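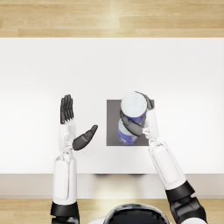 Kjell Sjögren has read every expense report filed by the Pringate county commission since he left his accounting job, and he doesn't think much of the latest one.

"They list 19 payments to a firm called Sisodia," he said over the phone. "Fine. What did Sisodia do? The form says 'outreach.' Outreach to whom?"

The commission's chair has called the spending routine. Sjögren isn't buying it. The first payment was $230, he points out, and the last was $859 for what looks like the same work in the same wording. I asked whether prices might simply have gone up.

"In one summer? I'd like to see the invoice. I asked in September. They sent me two pages, and one was the cover letter."

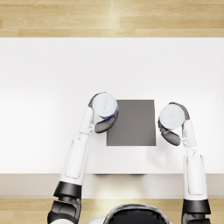 Two cups and a dark gray square pad on a white tabletop.

He's no more impressed by the other side. The challengers in Tresley have promised a full audit, but Sjögren says they made the same promise last time and dropped it once the yard signs came down. "Everybody loves an audit until it's their lunch receipts," he said.

I put it to him that the amounts are small, and that voters in Ollow have bigger complaints - the bridge, for one. He let out a long breath.

"People tell me that every year. If they can't explain $859, why would I trust them with a bridge?"

Does he think anyone broke the law? He wouldn't say so. The disclosure rules allow descriptions of a single word, and he has yet to see a commissioner offer to tighten them. His next records request is already written. The county can take up to 19 days to answer, and he expects it to use them all.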